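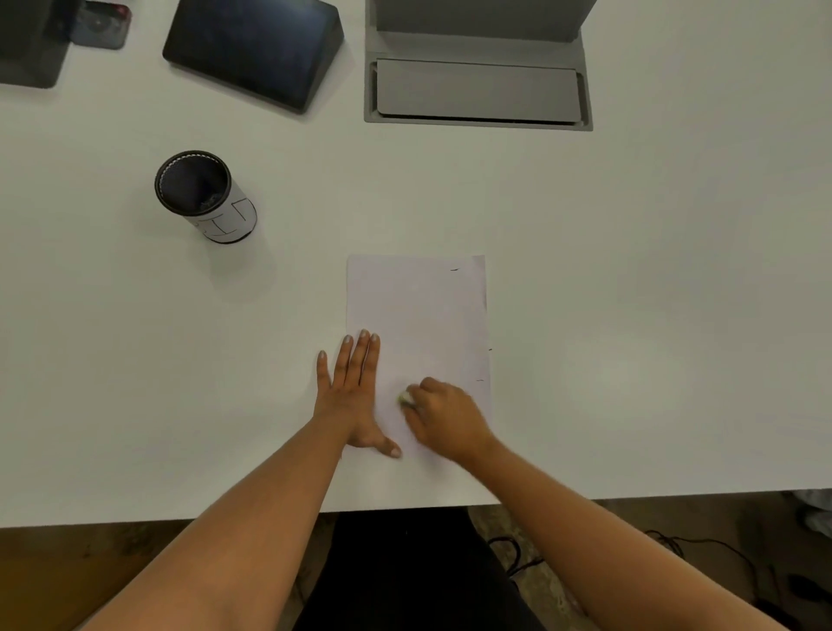
Call for participants: help us decide what to buy

Print this page | E-mail to a friend

The Pleroron project is looking for people who are good at ordinary desk work and don't mind being asked a lot of questions about it. We mean rubbing out pencil, folding letters, sorting forms, straightening a pile of paper that has gone everywhere. If you have ever held a page still with one hand while the other did the work, you already have the main qualification, and we would love to hear from you.

Next financial year we have money set aside for one two-armed robot for our Serkbridge office, plus whatever it needs around it (a bench, grippers, spare fingertips, servicing, someone to train us). We have quotes from two suppliers, Pruitt and Clatolix, and they are both lovely to deal with, but neither quote tells us much about paper. Paper creases, it slides, it tears when you lean on it. Before we sign anything we want a proper list of what two hands do at a table, written with the help of the people the hands belong to.

You would come in for one session in August, sit at a table and work through a set of small jobs at your own pace. Afterwards there's a chat over tea about which bits were fiddly and which you did without thinking — that part usually runs over, so please don't book anything tight behind it. Erasing is on the list for everyone, as it asks for a steady hold and a quick light rub at the same time, and we need to know whether to budget for one gripper type or two.

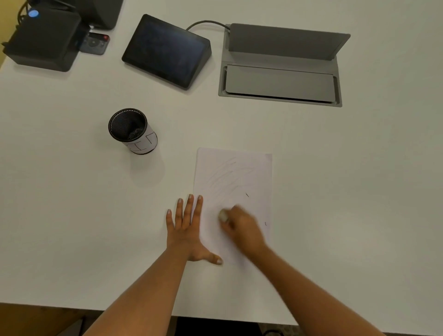 Warrick Halliday reckons we should cost the holding hand first and worry about the rubbing hand later, on the grounds that a torn sheet is a bigger nuisance than a faint grey smudge. We're inclined to agree, and his suggestion has gone into the planning sheet.

We have 22 places, and we'd like a good mix of left- and right-handers. No technical background is needed. You'll be paid $61 for the session, and we can help with parking if you ask ahead. To put your name down, write to Verna Pettigrew at the Serkbridge office with a line or two about yourself and whether a weekday or a Saturday suits you better.

Comments

Tiago Bragança: Please put the consumables in the budget this time. Fingertip pads wear out.

Lyle Haverford: I'm left-handed and keen. Is the Saturday session in the morning?

Verna Pettigrew: It is, Lyle, from 10 am. I've pencilled you in.

We use cookies to remember your settings. Accept | Manage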